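Clearing the Table: Gallery
Karkwood Kitchen Pages
Updated 2023-09-01

Welcome to our gallery page about the part of lunch which comes after lunch. On the other pages of this site there are many photos of soups and cakes, and I am glad that people like them. This page is for the trays when they come back, with the plates no longer clean and the cups in all directions. I find such a tray interesting to look at. It has its own colours, and each thing on it must go to a different place.

I learned the work of clearing in the canteen at Hindby, where I stayed for 2 winters. We had 300 lunches on a quiet day and 400 when the market was open, and the trays arrived faster than one could think. There I got the habit of preparing the table before touching the first plate. Later I worked in Beaulieu, in a much smaller kitchen with 29 seats, and I was surprised that the same habit was useful there also. A small kitchen becomes full very quickly.

The order I keep is simple. Food comes first, then paper and wrappers, then cutlery, then the plates and bowls. Some of my colleagues prefer to begin with the cutlery, as a spoon likes to hide under a napkin and travel into the rubbish. I understand this, and in Beaulieu we did it their way for the whole of August. Still, I have returned to my own order. When the scraps are gone I can see the spoons very well.

About whole vegetables and fruit there is always a discussion. A carrot can come back on a tray in one piece, and it looks as good as any carrot in the fridge. Our rule at Karkwood is that what has been on a tray goes to the compost, with no exceptions. I was a little sad about this rule in the beginning. Now I only cut the carrot in smaller pieces, so that it rots faster.

Candy wrappers are my least favourite. They stick to a plate if there is any sauce or cream left on it, and one must take them off with the fingers. Please look under the plate too, and inside the cups. Paper cups I stack by size before they go in the bin, as they take much less room in this way.

For the dishes we use a rack with pegs and high sides. The plates stand upright and do not touch each other. I ask everybody to leave some space also for the bowls, which are wider than one believes, and to put them with the opening down. The Gusover booklet, from which I copied many of our kitchen notes, says to load the rack from the back to the front. I do it from the left to the right and the plates have not complained.

One more word about colour. I like a tray in a strong blue or green, because crumbs and white dishes are easy to find on it. On a brown table the crumbs are more difficult. I wipe the wood with a damp cloth when everything is off it, then once more with a dry one, along the grain.

Teal tray, before sorting. A smeared plate with a red and white wrapper, a carrot lying across, paper and spoon still among the dishes. The grey rack is on the right, and a clear container and a black tray are on the left.

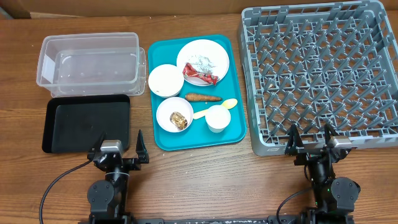 The last thing is the rack itself. It also needs washing, and this is easily forgotten when the plates are already back on the shelf. I turn it upside down over the sink, knock on it with the flat hand and rinse between the pegs with warm water, then leave it to drain until the evening.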